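The Arm Is the Easy Part

6 min read

Nuwan Wanigasekara keeps his maintenance log in a spiral notebook with a coffee ring on the cover. The lab at Draltbridge has software for this. He has used it, he says, and it asked him to choose a category.

"There was no category for 'cable annoyed,'" he says. "So I went back to paper."

Wanigasekara looks after one machine, the bin cell, which picks blocks out of metal bins and has been doing so, with interruptions, for two years. The interruptions are his department. He came to it from Vurklow, where he serviced bottling lines, and he still talks about bottling the way other people talk about a first marriage.

"On a line, if something stops, forty people come and stand behind you. Over here it stops and I get an email from a grad student with the subject 'weird noise?' Question mark included. I like that. It leaves room."

I asked him what breaks. He seemed a little let down by the question.

"The arm doesn't break. People walk in, they look at the arm, they ask me about the arm. It's a very good arm. I wipe it. What breaks is everything we hung on it."

By that he means the gripper, and more than the gripper, the wiring that feeds it. Every time the wrist turns, the bundle has to turn with it, and every time somebody writes a new motion, the bundle finds out last. Too little slack and it pulls at the connector. Too much and the loop swings down and catches on things. His method for getting this right is to put the arm through the worst poses he can think of, slowly, with one hand near the stop button, and look at the loop the whole time. He does it after any change, including the ones he has been told are not changes.

"They'll say, 'We only rotated the tool a little.' Fine. I'll be here until six."

Cable ties he regards as a consumable, like pencils. He snips them and replaces them without sentiment. Overtightening is the beginner's mistake, and he admits to having made it himself during his first month, when he cinched the bundle so hard that he pinched a signal wire and spent most of May blaming the controller. The page in the notebook for that month is mostly one word.

The bins come next. He is fussier about those than I'd expected, given that they are bins. If one creeps along the table between runs, the arm goes on reaching for where it used to be, and the fingers meet a wall. So they get clamped, and he checks the clamps with a shove each morning before anyone else has had a chance to lean on something.

"I had a visitor from Farahani ask me why we don't have a proper fixture. I said, this is a proper fixture, it's from the hardware store."

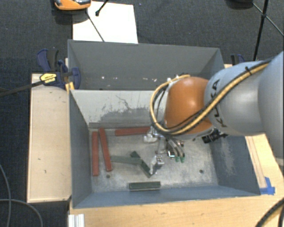 He has a drawing for a machined one. It has been approved twice. In the meantime the clamps hold, and he has grown suspicious of anything that would take longer than a minute to undo.

The fingers he checks last. He works each joint by hand with the power off, feeling for grit or play, then has the gripper close on a block and hold it while he drinks his coffee. If the block is still up when the cup is empty, the gripper passes. I suggested that this depended on how fast he drank. He said he was a consistent drinker.

Spare parts come from a shop in Bodbridge that will make almost anything in small numbers as long as you don't ask when. He orders fingertips 4 at a time and writes the date he asked for them in the notebook, with the date they came beside it, for no purpose he would admit to. The current set was put on at cycle 341 of a long run that was meant to reach 400 without anybody touching it. It reached 400. He had touched it.

"I wrote that down too," he says. "They put it in a footnote."

Does he ever run the cell himself, for fun, when the students have gone home? He considers this for a while, wiping his hands on a rag that is not improving them.

"I ran it once at about nine at night to listen to it. There was a tick in the wrist on the way up. Took me a week to find. It was a cable tie, the tail of it, tapping on the housing."

He cut the tail off. He still has it, taped to the inside cover of the notebook, next to the phone number for Bodbridge.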